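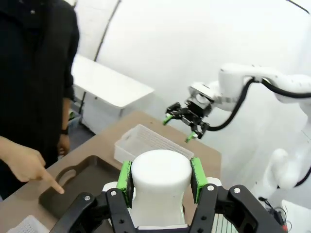

March 30, 2026

Equipment planning, second pass. Raghda wants a number from us before the budget closes, and I still don't have one I'd sign.

The Skilton quote came back. Two more arms, grippers included, plus a service plan I don't see the point of. The plan covers "preventive inspection", and when I called to ask what gets inspected the guy read me the same sentence off the quote. Crossed it out on my copy. Shadi thinks we lose the discount if we drop it. I want that in writing from them before I believe it.

What bothers me more is the case for buying at all. The request says two arms per table is the limit on how much we get done. I don't think it is. From the January log, most of the dead time is people resetting the table: trays back where they belong, baskets turned the right way around, someone pointing at the spot where the thing is supposed to go while someone else argues. More arms means more tables to reset. Jhair disagrees and says a second station lets one person reset while the other runs. Maybe. He hasn't tried it with the people we have, and the request has no line for hiring.

Grippers. The black parallel jaws with the green pads are fine for the tall white piece, one pad on each side, upright. Fine for the crates too as far as I've seen. So why is there a line for the Pilov adaptive hand? Abla put it in "for thin parts". We have no thin parts on the task list. Moved to the wish list, she can move it back if she brings me a part.

Pads are the thing we should be buying. Qudah has them in packs of 10 and we keep ordering one pack at a time and paying shipping on every one. Get a proper stock. Same with cables. The one on the arm across from me hangs in a loop on the outside, and I'd like proper clips and a spare on the shelf before we talk about new arms. Put 400 down for pads, clips and spare cables together. Ghada says that's low. Could be, I'll price it.

Sastusska demo unit: they offer a free loan, we pay freight both ways. Free loans have a way of turning into invoices. Asked for the return terms, no answer yet.

To do
- Skilton: price without the service plan, in writing
- Jhair: one day with the split reset on the existing table, log the times
- Qudah: bulk price on pads
- me: reset times out of the January log, by task
- Raghda gets a range, no single figure, until Jhair's day is logged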